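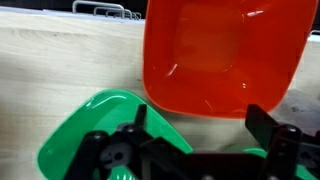

Nillirach Residents' Board > Shared Facilities > Workroom counter: storage of plastic bowls

PKyriakidis
Posted June 1, 2025

Members are asked to comment on the following proposal before it is entered in the house rules.

The colored plastic bowls are at present kept on the light wood counter, where they compete for space with the canister, the hex keys and the gray tote. I propose that they be nested by size and moved to the drawers below the counter. The wire rack would be reserved for items that have just been washed. Anything left on the counter at closing would be placed in the tote and claimed from there.

The Nivham catalog lists a drawer liner at 17 dollars, which the supplies budget can absorb.

Panagiotis Kyriakidis

magalhaes_desk
Re: Workroom counter

I support the proposal in part. Nesting is sensible for bowls of the same shape. The square ones have flared sides and will grip one another if pressed down, and I have had to run warm water over a pair to separate them. A sheet of paper between each would prevent this.

I do not support the use of the tote. It already holds assorted small items, and a bowl placed on top of them will be scratched.

Nallik_East
Re: Workroom counter

I must disagree with the main point. The bowls are used daily for sorting hardware, and members choose them by color. Once they are in a closed drawer, each person will open several before finding the right one. The present arrangement is visible and quick.

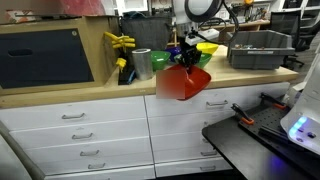
tern300
Re: Workroom counter

Visibility matters less than a clear work surface, in my opinion. I spent part of May trying to lay out a project on that counter and had to move every bowl first. One labeled drawer would answer the objection — the label can simply read "Bowls."

Nallik_East
Re: Workroom counter

A label would help. I would still ask that the green and yellow bowls remain out during open hours, as they are the ones most often requested.

PKyriakidis
Re: Workroom counter

Thank you for these remarks. The wording is amended as follows: bowls to be stored in one labeled drawer at closing, with paper between the square ones; bowls may remain on the counter during open hours, toward the back; the tote is withdrawn from the proposal. The liner will be ordered from Nivham unless there is an objection.

magalhaes_desk
Re: Workroom counter

No objection to the liner. Please measure the drawer before ordering.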